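Posmont Household Forum - Kitchen Equipment - Care and Maintenance
Topic: Oiling schedule for bamboo cutting boards
752 views - 6 replies

Lelstead_Pantry wrote:
The Lelstead residence kitchen is revising its written instructions for cutting boards. The current sheet requires mineral oil once a month for every board, bamboo included. Several members of the kitchen staff consider this excessive for bamboo. Guidance from members who maintain boards in shared kitchens would be appreciated.

boardkeeper97 wrote:
Our kitchen follows a monthly schedule for maple and bamboo alike. A uniform rule is easier to post and easier to check. We recommend that the present wording be kept.

Ziltirance_Facilities wrote:
We respectfully disagree. Bamboo takes up oil slowly, and a heavy coat tends to sit on the surface and become tacky. At Ziltirance the instruction is to oil when the board looks dull and feels rough to the hand. In practice that has meant every 2 months for boards in daily use. Excess oil is wiped off after one hour.

Lelstead_Pantry wrote:
Thank you both. The board under discussion is the lighter of our two, used mainly for bread and fruit. The surface has a matte finish. Please advise whether the lines between the strips call for any treatment before oil is applied.

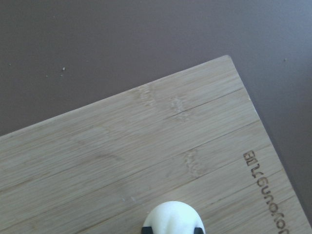
Bamboo board, upper corner, with grain and seam lines.

Ziltirance_Facilities wrote:
Faint seams of this kind are ordinary in laminated bamboo. A seam should be a concern only if a fingernail catches in it. The darker mottled patches are the nodes of the stalk and should not be sanded in the belief that they are stains. One of our former staff did exactly that and left a shallow dip in the board.

jasinska_street_kitchen wrote:
The shared kitchen on Jasińska Street has used both methods. Our view is closer to that of boardkeeper97 - a fixed date is remembered, and "when it looks dull" is understood differently by each person on shift. We would suggest a fixed date with a lighter coat.

boardkeeper97 wrote:
A lighter coat would be acceptable to us. We do not agree that staff should be asked to judge the surface themselves. New staff in particular should have a date to follow.

Lelstead_Pantry wrote:
The revised sheet will read as follows: wash by hand, dry standing on edge, apply a thin coat of mineral oil every second month, wipe after one hour. Bamboo boards are not to be soaked or placed in the dishwasher. The maple boards remain on the monthly schedule. The sheet will be posted in October.

Comments (3)

guest: Does the one-hour rule apply to board cream as well, or only to oil?

oakandrye: We leave cream on overnight. It has caused no difficulty.

guest: The advice about nodes was useful. I had been scrubbing mine with salt.

97 shares
Last updated: October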